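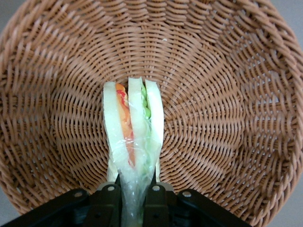
Home | Projects | Year 12 | Submit work | Contact

What the pandemic left behind in Ureddale
Project report, March 9, 2022

My question was simple enough to fit on the form: which of the things local businesses invented in lockdown are they still doing? My tutor called it "manageable". My tutor did not have to ring the butcher.

I sent out 400 questionnaires and got 251 back, a result I put down to the stamped envelopes. Most came from shops and cafés. One came from a dog.

Surkham, the bakery on the hill, had traded in the same way from 1877 until the first lockdown, when it took its first telephone order. It now has a website, a delivery van and a waiting list for rye bread. The owners told me they would go back to the old ways tomorrow, and then broke off to answer an online order.

Prokitz, who fit kitchens, began doing their measuring visits by video call. Customers held the tape and the firm told them they were holding it wrong. This lasted 2 months. They have since returned to visiting in person and describe the episode as "a learning period".

The Stępień garage introduced a key drop box so that no one had to meet. It is still there, and both sides seem to like it for reasons unconnected with public health.

The changes that stayed were the ones that saved the owner a job. Those that made more work had mostly gone by December, whatever the customers thought of them. I had expected money to matter more, and about half my introduction had to be rewritten.

The main weakness is that I only asked businesses that were still open. I noticed this after posting the questionnaires.

Comments (3)

ryefan: The waiting list is five weeks. Put that in your report.

Hilltop: We never got an envelope.

T.: Good work, but where is the bibliography?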